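In Defense of the Ugly Cord

I own a drawer of cables, and so do you, and we should both stop pretending we are going to sort it. Mine is the deep one under the microwave. It contains, at a conservative reading, every charger I have owned since college, plus a few I inherited in the way one inherits a cold.

My complaint is about color. At some point in the last fifteen years, the people who make household electronics decided that a cord should be white or black and that anything else was vulgar. So now every house I visit has a nest of identical white spaghetti behind the couch, and every host, asked which one charges a phone, says "try that one" with the confidence of a man picking lottery numbers.

My neighbor Juniper Szabo redid her den in May. She spent $600 on a media cabinet from Jostard with a hidden channel at the back for the wiring, and for one evening it looked like a hotel lobby. Then the router dropped out. Juniper lay on the rug with a flashlight in her teeth, pulling at white cords one after another, and took down the lamp, the speaker and her husband's game (in that order) before she found the one she wanted. The channel has been empty ever since. The cords come out over the top of the cabinet now, like ivy.

I grew up in a house where this could not have happened. My father marked everything. He kept rolls of colored tape in a coffee can and wrapped a band of it around each end of every cord he brought through the door. Orange was the stereo, blue was the garage, and green was anything that belonged to my uncle and would have to be given back. It looked terrible. My mother called it the maypole. But you could send a seven-year-old behind the television with the words "pull the orange one" and get the right result, and I know, having been the seven-year-old.

What I understood even then was that the cord itself was just the boring middle. All the information lives at the ends. A cord can loop across a workbench in any silly shape it likes, and if there's a bit of color where it starts and a bit where it finishes, you can follow the thing with your eyes and be done. 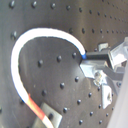
The tasteful objection is that you shouldn't see the cord at all. There is a whole industry built on this, and I have given it money. I have bought the box with the slots. I have bought the Trurnivard sleeve, a long zippered tube that turns nine manageable cords into one unmanageable sausage, and which must be completely unzipped whenever you want to unplug the toaster. I have bought little leather snaps. A friend of mine, Eylül Bozkurt, paid $187 to have a man come and run her television cord inside the wall, and he did it beautifully, and the next year she moved the television.

Cords want to be moved, is the trouble. They have opinions about how they lie. Coil one neatly and turn your back and it will open into a big lazy hoop, and if you force the hoop flat it will rise up somewhere else. Anyone who has wrestled with a stiff one knows you never get it to stay where you put it, only somewhere in the neighborhood. Hiding a creature like that in a box is asking for trouble on a day when you're already late.

I put this to Alaric Thibodeaux, who wires sound for a small theater and owns more cable than the phone company. He was kind about it. He said they tape everything, both ends, and that the only person who had ever objected was a set designer. He also said my drawer was disgusting, which I had shown him as a courtesy.

So I bought tape. Six rolls, no beige. I did the kitchen first and then the desk, and I've started on the drawer, where I have so far identified a charger for a camera I sold and something with a round plug that I believe ran a humidifier. The round one got purple. I have no more use for it than I did before, but I'll know it when I see it.

Juniper came by while I was at it and said the back of my desk looked like a preschool. Then she asked if she could borrow the blue.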